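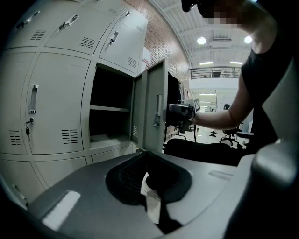

Locker day. Finally. I've been putting this off since April, which is when I got the thing, stuffed it full in one afternoon and told myself I'd sort it "next week." Ha.

Quick post, I have a bus to catch, so excuse the typos.

For anyone new: I rent a compartment at Grarketti, the shared workspace in the old brick building. Desk downstairs when I can get one, and a locker so I don't have to drag my whole life across town twice a day. Gray metal, vents in the door, key. One shelf inside. Nothing fancy and I love it more than I should.

The problem is me. I treat it like a car trunk. Things go in, things do not come out. Last week I needed a phone charger and bought a new one on the way home because I couldn't face digging. Then found two in there today. Two! Plus the cord to a phone I no longer own.

So what was in it, more or less in the order it came out:

A rain jacket, mine.
A rain jacket, not mine (Zoi Vasilakis, I think? Zoi, if you're reading, it's at the front desk).
Gym shoes. We won't discuss the gym shoes.
A Sobczak notebook with 4 pages used and the rest blank. I do this with every notebook.
Receipts. So many receipts. One for $227, for the desk lamp I swore up and down was under a hundred.
Half a bag of almonds. Gone now. Trash, not eaten.
The good scissors!!! Been looking for those since summer.
A library book. Overdue, very.

All of it went in a big tote first, because the one thing I've learned from doing closets is you don't sort inside the space. You pull everything, then you decide. Otherwise you just push piles from left to right and feel busy. Whole job took 40 minutes and a good chunk of that was me reading old receipts.

Wiped the inside with a damp cloth. Gray dust in the corners of the shelf, and a sticky ring that I'm going to say was tea. The vent slots are a pain, a cloth doesn't get in there. I used an old toothbrush, dry, from the top down. Do the vents before the shelf and not after like I did, or you'll be wiping the shelf agian.

Then what goes back. My rule now is if I haven't needed it here in a month it goes home. Harsh but it got rid of most of the pile. Top half is for stuff I grab every day - charger, notebook, headphones, mug. Under the shelf is shoes and the one jacket, and a small Duka pouch for the tiny junk (pens, mints, bandaids, the hair ties that used to roll to the back and die there).

Stood back and just looked at it with the door open for a minute. Felt silly. Didn't care.
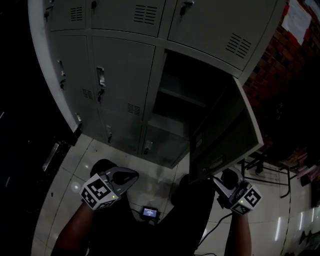

Riaan Botha wrote to me after my last storage post: "You keep talking about shelves, but what you need is a bag hook on the inside of the door. I've used one for years and it doubled what I could fit." Fair point Riaan, and I did think about it. My worry is the door vents, I don't want to cover them up when there are shoes in there. And I'm not sure we're allowed to stick things on. Will ask at the desk. If they say yes I'll try one of those magnet ones so there's no glue to scrape off later.

Also had a question in my inbox about smell. Yes, it smelled. Shoes plus old almonds. I left the door open while I took the trash out and went for coffee, and put a little Florkier cedar sachet in the back corner. So far so good, but it's only been a day, so don't quote me.

One thing I'd do differently is the key. I only have the one and I keep it loose in my coat pocket, and I've had that cold feeling in my stomach more than once. Getting a bright ribbon on it this weekend. Or a bell. Maybe a bell.
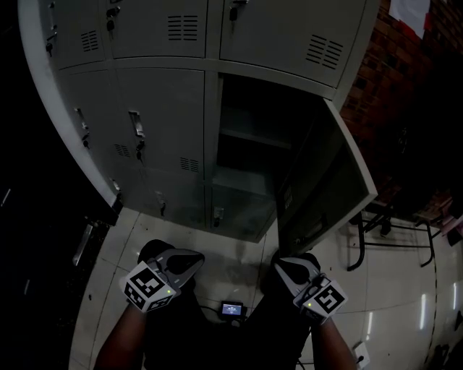 Still to do

Return the library book and pay whatever I owe.
Ask about the hook.
Get a spare key cut, if that's allowed.
Shoes: wash or toss. Leaning toss.
Look inside again in a month and be truthful about it on here.

OK, bus. More when I get to the desk drawers, which are worse.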